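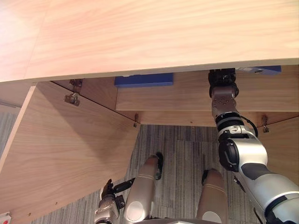

Rahel Pichler wrote in to ask whether anyone else had given up on desk cupboards altogether, as hers had become a place where she put things in order to stop owning them. She lives at the top of Tinstead and works from a desk with doors underneath, and she wanted to know if the rest of us ever open ours. The replies filled most of January's postbag, so the desks get the long slot this month and the item on gutters will have to wait.

Let me declare an interest. I have worked at desks with cupboards in them for most of my adult life and I have a bruise on each shin that I regard as structural. A desk door opens exactly where your legs are. You can have the door or you can have the chair, and it takes a surprising number of years to get into the habit of pushing the chair back first.

Hiyori Kubo's answer to Rahel was short: take the doors off. She did hers with one screwdriver while a pan of rice was on, put the screws in an envelope, wrote "desk" on the envelope and put it in the cupboard, where she can now see it at all times. She says the dust is no worse. She also says that guests look in, and that she has had to start folding things.

Lakshmi Venkataraman is firmly against. Her view is that doors on a desk are the last honest bit of privacy in a shared flat, and that if yours swing open on their own the trouble is in the hinges. The concealed sort have two or three little screws on the arm, and it's worth learning which does what before you go at them with any conviction. On most of them the front one shifts the door sideways and the back one moves it in and out. Half a turn, shut it, look. Then another half turn. If the screws just go round and round, the hole has worn out, and a matchstick and a dab of wood glue will get you through another winter. She did all of hers in 40 minutes, including tea.

My own go at this took rather longer. I turned the wrong screw on the top hinge, then turned the matching wrong screw on the bottom one to even things up, and ended with a door that closed beautifully against its neighbour but not against the desk. It is better now. It has a lean to it, like someone listening at a party.

As for what goes inside, there was more agreement than I expected. Measure before you buy boxes. Measure again from the floor of the cupboard to whatever runs across underneath the desktop, as that's the bit that catches everybody out. Genji Aoki bought a set of lidded boxes from Bumamico for the office in Valdale, all 46 centimetres tall, for a space that turned out to want something the height of a shoebox. They are in the hall. He would like it known that they're very good boxes, and that he is open to offers.

Shallow things do best. The ledge up under the desktop, if you have one, will take a flat box or a folder or a thin book, and you can reach it without getting on the floor. Anything you put at the back, low down, you should think of as having been posted. I emptied mine for the purposes of this article and found a Brandes catalogue with 647 pages, a lamp without a plug, a plug, and the instructions for a printer I gave to my brother-in-law. I had been looking for the plug.

A few readers asked about cleaning. A barely damp cloth on bare or light wood, along the grain, and then a dry one straight after. Do the inside of the doors while they're open — they collect fingermarks along the edge and a grey fuzz in the hinge cups, which comes out with an old toothbrush. Don't spray anything at the hinges. A tiny drop of light oil on a squeaky one is plenty, and wipe off what's left or it'll find your trousers.

Tomoyo Honda asks how far a desk door ought to open. Hers stops at around 90 degrees, and she has been assuming it was broken. It probably isn't. Plenty of hinges are made to go only that far, and wider ones can be had if there's room beside the desk for the door to swing into. Take an old hinge to the shop with you and hold it up against the new one, as the cups come in different sizes and the packets are no help.

Rahel has since been back in touch. The doors are staying, for now, and she has found her passport.

Gutters next month.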